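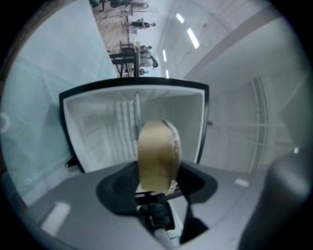 Figure 2. View from the hand-held gripper, with the open white, black-rimmed box behind the finger.

4.2 Shop-floor trials

The Sallance set holds 214 demonstrations recorded at Gronenville in July. We dropped those with lost tracking and kept 200. The policy matched the human end state in 178 of them when replayed offline – a generous test, as no contact forces are modelled. Colombo's earlier work scored only the grasp. We also score release, where most errors fell, and do not yet consider the chore solved.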